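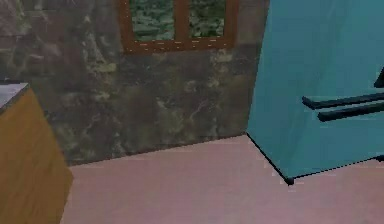 Cocina simulada del proyecto Plumon, con el armario alto de color verde azulado y sus tiradores oscuros a la derecha.

El club de robótica de Bridgate presenta en octubre su proyecto de simulación doméstica

BRIDGATE -- El club de robótica del instituto de Bridgate presentará en octubre Plumon, un proyecto de estudiantes dedicado a programar tareas domésticas en cocinas generadas por ordenador. La sesión comenzará a las 18:00 en el aula taller del centro y estará abierta a familias y a otros institutos.

En el proyecto participan 11 alumnos de bachillerato. Durante el curso pasado prepararon 40 cocinas virtuales, con distintas combinaciones de paredes, suelos y muebles, y ejecutaron en ellas 1.000 intentos de una misma tarea: abrir una puerta tirando de su asidero. El programa completó 631.

El grupo cambia los colores y las texturas de una cocina a otra para comprobar si el programa sigue localizando los tiradores. Los resultados más bajos se registraron con tiradores horizontales colocados muy juntos, y a ese caso se dedicará el primer trimestre.

Flistum, empresa local de programación, cede al club tiempo de cálculo en sus servidores. La Fundación Reuter aporta una beca de material que cubre dos ordenadores y la inscripción en la liga escolar de simulación, en la que el equipo competirá por primera vez esta primavera.

En la presentación se mostrarán ejecuciones grabadas y una prueba en directo. Los asistentes podrán elegir la cocina en la que se realiza la prueba -- también alguna que el programa no haya utilizado antes.

El club publicará las cocinas y el código en la página web del instituto una vez terminada la liga. El plazo para incorporarse al grupo permanece abierto hasta final de mes en la secretaría del centro. No se exige experiencia previa en programación.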